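Newsroom > Press Releases > Community
About News Programs Contact

Tumside Opens Its New Neighborhood Game Library in April

TUMSIDE. Puzzle fans, chess players, parents with restless kids and anyone who has ever lost the dice to a favorite game will have a new place to go this April, when the Tumside Game Library opens its doors on the ground floor of the old Hultmont Building. The collection starts with 400 board games, card games and puzzles, and every one of them can be borrowed free of charge by anyone who lives or works in town.

The idea has been kicking around Tumside for a long while. Families kept asking the public library for games to take home, and the library kept running out of shelf space. When the Hultmont Building came up for shared use last year, the two needs finally met. The old showroom has big windows facing the street, a level entrance and enough room for long tables, and it already feels like a place where people will want to stay.

Borrowing works the way it does with books. Show a Tumside library card at the desk, pick up to 4 games and keep them for three weeks. Larger games come in canvas carry bags so the boxes don't get crushed on the bus. If a piece goes missing, just say so when you bring the game back. The library keeps drawers of spare pawns, dice, tokens and sand timers, sorted by size and color, and there is no fine for an honest loss.

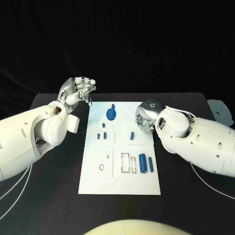
Most of the games came from local closets. A donation drive over the winter brought in far more than anyone had hoped for, including old family favorites with three generations of score sheets still tucked in the lid (those score sheets are staying right where they are!). Each donated game was checked against its rule book, cleaned up and given a contents card, so borrowers know what should be in the box before they leave. Games that couldn't be made complete went into the spare parts drawers, where they are already helping other games get back on the shelf.

The opening collection leans toward games that two to six people can learn in one evening. There are word games, trading games, cooperative games where everyone wins or loses together, and a good run of quiet one-player puzzles. A low shelf near the windows holds games for children under seven, with large pieces and very short rules. Large-print rule books are ready for many of the most popular titles, and more are on the way.

Kudo, the neighborhood café next door, will keep its side door open to the game library during evening hours. Covered drinks are welcome at the tables. Food stays on the Kudo side, for the sake of the cards.

Regular events begin the same week as the opening. Plans for the first season include:

- Learn-to-play nights, with one new game taught from scratch at each table
- A swap shelf where visitors can trade games they no longer play
- After-school chess and checkers, with no sign-up needed
- A design bench for people working on games of their own

The design bench has drawn a lot of early interest. It comes stocked with blank cards, blank boards, markers, paper cutters and a box of plain wooden pieces. Anyone can bring a half-finished idea, try it out with strangers and go home with notes. Some of the best games start as scribbles on the back of a receipt, and we'd love to see a few of them start in Tumside.

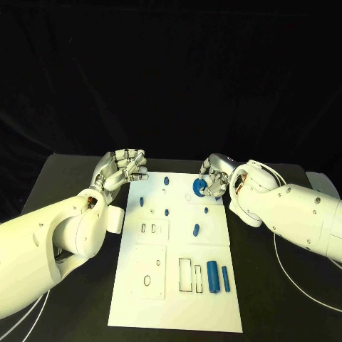 A white board on a dark tabletop.

Table space is first come, first served on most evenings. Groups that need a regular spot, such as school clubs or senior centers, can reserve a table ahead of time at the front desk. The room seats 48, and the tables along the back wall are high enough for wheelchair users to pull up comfortably. A smaller side room can be closed off for players who like things quieter.

Novov, the local furniture workshop, built the shelving and the storage drawers, and donated its labor on the long tables. The shelves are deep enough for the biggest boxes and low enough that you can read the titles on the top row without a step stool. We could not be happier with how they came out, and we think players will be just as pleased the first time they try to slide a large box back into place.

Donations are still welcome. The most wanted items right now are two-player games, jigsaw puzzles with large pieces, and complete decks of ordinary playing cards. Please tape boxes shut and bring them to the front desk during open hours. Puzzles don't need to be put together first, but a note in the lid saying whether any pieces are missing is a huge help.

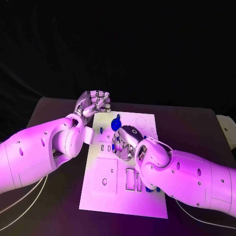

Visiting the Tumside Game Library

The game library is in the Hultmont Building, with its entrance on the street side next to Kudo. Doors open at noon and close at 9 p.m. Admission is free, and visitors from out of town are welcome to play at the tables, though take-home borrowing is limited to people with a Tumside library card. Cards can be issued on the spot with proof of a local home or work address.

Questions about donations, table reservations or the design bench can be sent through the contact page or asked in person at the front desk.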